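Clulholm Audio – Frequently Asked Questions

What is in the Clulholm catalog?
Mostly crime novels and thrillers read in full, plus short stories you won't find in print. The catalog has 89 titles. New ones are added each November.

Who reads the stories?
Steinar Bach narrates the Briem mysteries. Other series have their own readers, listed on each title page.

Do I have to hear the Briem books in order?
No. Each case stands alone, but "Trutine" gives away the ending of "Grenance" – start with "Grenance" if that bothers you. 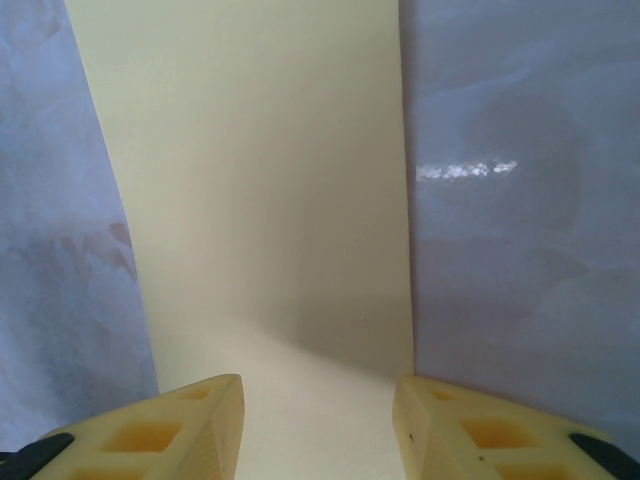

How long is a short story?
Most run 42 minutes. Novels are split into chapters, and the app keeps your place.

Can I listen offline?
Yes. Download the title while you are connected, then open it from My Shelf.

Can I return a story I didn't like?
You can swap it for another title at the same price if you have played less than half. Go to Orders and choose Exchange.

Are there printed copies?
Only of "Grenance", in a signed run of 200. Order through the shop page.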